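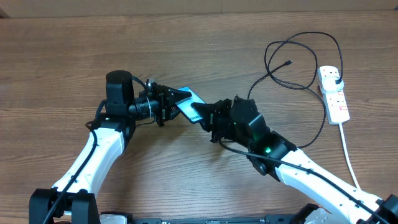 Vol. 3, No. 8

Fusteo handover set – README

Fusteo is a set of recorded two-arm runs for training and testing control policies. One arm holds a flat object, the other takes hold of it, and the first lets go. The data goes with the Siler control stack, but you don't need Siler to read it.

What you get

There are 493 runs in this issue. Each run is one folder with a head camera video, joint positions for both arms, gripper commands and a short text file with the task wording. Runs are teleoperated. None come from a trained policy.

Both arms are white with black joints and grippers, set up at the same side of a wooden table and facing each other at the handover. The flat object is rectangular, like a phone or a card. Other things may be on the table, such as a power strip and loose cable, and they are not labelled.

Loading

Use the reader in tools/read_run. It returns both arms on a single clock. If you write your own reader, note that left and right are logged separately and the right log usually starts first. Match on timestamps – row numbers will not line up.

Gripper values run from 0 (closed) to 80 (fully open). Older Pemus scripts expect 0 to 1, so divide before you feed them in.

Splits

Test runs are listed in splits/test.txt. Please don't tune on them. The validation list changed in this issue after Lambros Psarras found 8 runs that were also in training.

Known problems

The release label is set from the gripper command, so it comes slightly before the fingers move.

The arms hide part of the object in the head view at the handover. The Rojanasak tracker often loses it there and picks it up again on the wrong corner. Treat its pose output as missing for those steps.

There is no force data.

Contact

Orestis Mitsotakis-Vlachou looks after the set. Send the run number and the reader version with any fault report. New reports are read on Monday.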